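Literary festivals should stop putting their best events behind the weekend pass

I have gone to the Irnik book festival for most of the years it has run, and each March the program gets thicker. This year it listed 26 events over four days. The one I most wanted to hear was Visitación Herrero talking about translating minor nineteenth-century novelists, the kind whose books went out of print before their authors were buried. It was open to weekend pass holders only.

I understand how this happens. The hall in Irnik seats 608, it costs money to heat, and a pass brings in cash months before the doors open. Cengiz Ağca, who chaired the festival for a long time, used to say that the passes paid for everything else. I believe him. The library talks and the school visits would not exist without them.

But a talk on a forgotten novelist is exactly the event that should be easy to walk into. People who already love the subject will buy the pass. The ones who might come to love it want to pay for one hour and go home. They have jobs, or small children, or they read one book by the author years ago and are a little curious. A reading public grows out of people like that.
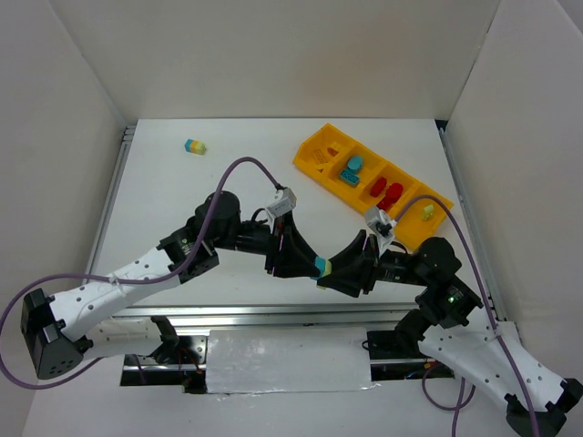
Two robot arms with their grippers on a pair of joined blocks, one blue and one yellow-green.

Ninadberg does it differently. Its festival is smaller, and every session has a block of single tickets held back until the morning of the event. Last year it sold 1,262 of them. Some sessions had empty chairs and one had a line down the stairs, and the festival is still going.

Irnik could try the same thing with a third of its seats. If the pass sales drop, it can go back to the old way the following spring. I would also move at least one author talk to the evening, after seven, when people who work in town can get there.

Herrero's talk was recorded, and I'm told it will be posted. I will watch it. I would still have liked to ask her which of those novels she would reprint first.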